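Search this site
Search

August
By Fouad Shehata

Utensil Storage for a Small Kitchen: Project Report

The goal was to get the cooking tools out of the drawer and onto one stand that takes up little counter space. I compared a drawer tray, a jar and a stand with a round base and hooks at the top of a pole. The budget limit was 200.

The jar was quick to fill but tipped when the tools were all on one side. The tray needed a whole drawer. For the stand I worked on a white sheet with a printed grid, using a whisk and tools with mint-green handles.
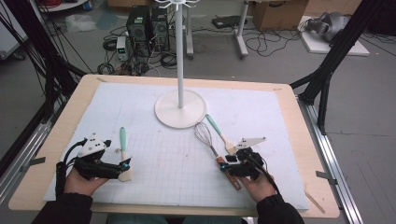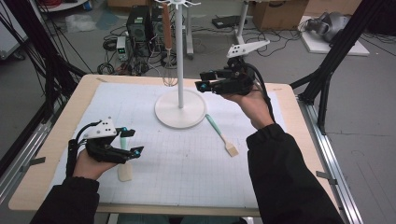
My first plan had 7 tools on the stand. I cut it back after a Friday session because the handles knocked together whenever I took one down. Longer tools should go on first. I would still keep knives in the drawer. The next step is to try the stand beside the stove for a month and write down which tools get used.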